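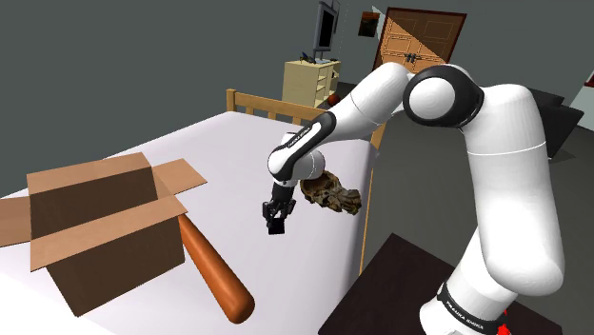 Unit 4 deals with placing the subject aircraft relative to the camera ship, and with what the camera operator needs from both pilots. We start with foreground. A large, close object gives the eye something to measure the rest of the shot against, and it also hides whatever is behind it. The white arm fills the right and center, reaching to the left over the bed, so the bed reads as farther back even though it is big. A wing or a tail boom does the same job when you shoot past it at a second airplane. Choose your foreground on the ground, at the briefing, and draw it on the card.

Terms used in this unit

Camera ship: the aircraft carrying the camera, helicopter or fixed wing.
Subject: the aircraft being filmed. If there is more than one, they are numbered from the camera outward.
Lead: the aircraft everyone else flies off. Most of the time this is the camera ship. Sometimes it is the subject, and the briefing has to say which.
Knock-it-off: the call that stops the maneuver. Anybody on the frequency can make it, including the operator.
Reset: the call to go back to the start position for another take.

Who is lead

Students mix this up every year. When the camera ship leads, the subject pilot looks at the camera ship the whole time and makes small corrections. The operator gets a steady subject and a moving background. When the subject leads, the camera pilot does the correcting, and the subject is free to look where the character would be looking. Use this for close shots with an actor or a double in the front seat.

Do not change lead in the middle of a take. If the shot needs it, split the shot into two and let the editor join them.

Separation

For class exercises the minimum is 200 feet between aircraft, measured by the laser unit on the camera side. On a real job the minimum is whatever the two pilots have briefed and the aerial coordinator has signed. A longer lens makes the airplanes look closer together, and you should ask for the longer lens before you ask for less distance. Compression also flattens the background, so a ridge line three miles back can look as if the subject is about to clip it.

Case: the Imiddale ridge sequence

The sequence we will look at in class was shot in February over the reservoir at Imiddale. Keith Inskip flew the camera ship and Sheila Fothergill flew the subject, a white high-wing single. The plan was one pass along the ridge with the sun behind the camera. They flew 18 takes.

The first four were unusable. White paint against snow gave the operator almost no edge on the fuselage, and the wing disappeared at the tip. Inskip moved the whole pass lower so the airplane sat against the dark water. The light was worse there but the outline held. The take used in the picture runs 436 frames, which is a little over 18 seconds at normal speed.

Look at the logs before class – the copy in the Soredo folder is the complete one. The Zinell copy is missing the fuel stops.

Briefing card, minimum contents

Lead aircraft, by call sign
Start position and heading
Direction of each turn
Minimum separation
Escape direction for each aircraft
Radio frequency and backup
Fuel state at which the shoot ends

Escape directions must not cross. If lead changes between shots, brief them again.

Reading

Arumugam, chapter 6, on lens choice and closing speed. Skip the section on film magazines unless you are curious. The field elevation in the worked problem should be 2,091 feet; the printed figure has two digits swapped.

Bring one finished briefing card to the next session. Pencil is fine.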